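**Sink on the island or under the window?**

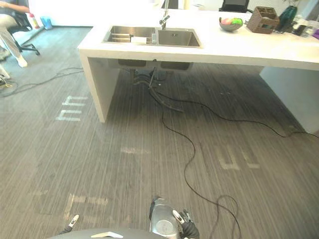
**sturnora_sue:** We're redoing the kitchen after 93 meetings with Grarside (feels like it, anyway!) and I keep going back and forth on where the dishes should happen. I love a double sink on an island, with a tall curved faucet and open space under the counter for my feet and the dog, but my mother always had hers at the window and I do miss looking out at the birds.

**buzatu_bob:** Window, every time. Guests end up staring at your dirty pans.

> Guests end up staring at your dirty pans

**plumcake6:** Oh, I disagree, Bob - mine come and dry! We moved ours in January, it cost $1000 extra for the drain, and I'd pay it again.

**buzatu_bob:** You have nicer guests than I do.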